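Xiangqi at the honey-coloured table, in the corner by the wall. Lieselotte Rieger has the rules; I have the biscuits.

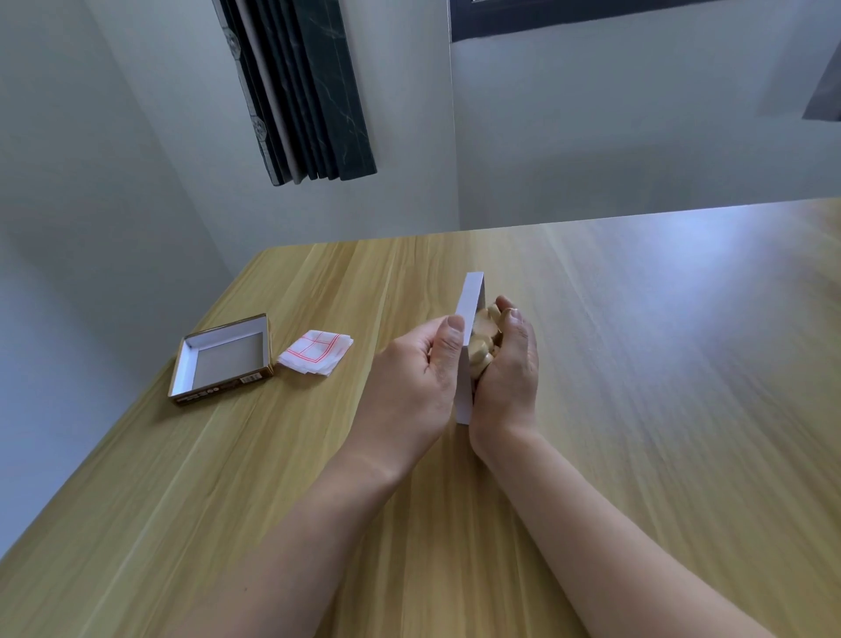
*A palmful of pieces, and the tray.*

The board is paper and remembers every fold. Stijn Nijs recommends ironing it, which tells you how his shirts look.

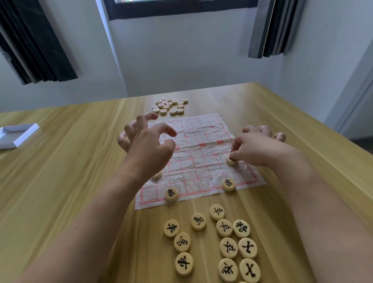
Elephants may not cross the river, a rule I forgot 3 times before the tea went round. Horses are easier, if you don't mind losing them.
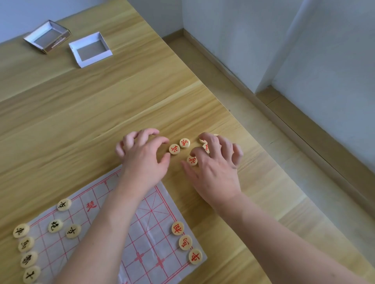
*1 min read*

Red soldiers, three marked 兵. They plod forward and never retreat, much like Lieselotte explaining the rules.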